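37 comments | 124 shares

In praise of the boring bench mat

I've been doing hobby chemistry in my spare room in Pellport since September, and I will argue with anyone who says the surface you work on doesn't matter. People will spend a whole evening comparing glassware and then set it all down on an old cookie sheet! Get a mat. Get a pale one, with a grid on it. 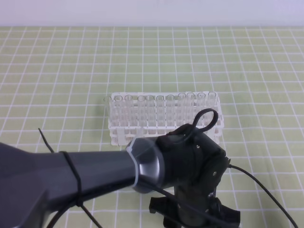 My first one was dark blue (very handsome, I was so proud of it) and clear tubes just vanished on it. Pale green is kinder to tired eyes, and the squares give you somewhere to put things back. I line the rack up with a printed line and it stays lined up, more or less, until I get excited and bump it.

Yes, a grid mat costs more than a plain one. I paid 3 dollars extra at Gristside and I'd pay it again. And please leave most of it bare. My pens and notebooks live on the shelf now, and I can't tell you how much calmer I am with all those open squares in front of me. 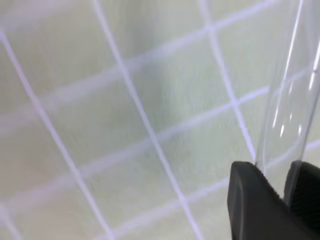
But what about the rack?

Plain white plastic, one long row. I'll fight you on wood another day.

133 likes | Share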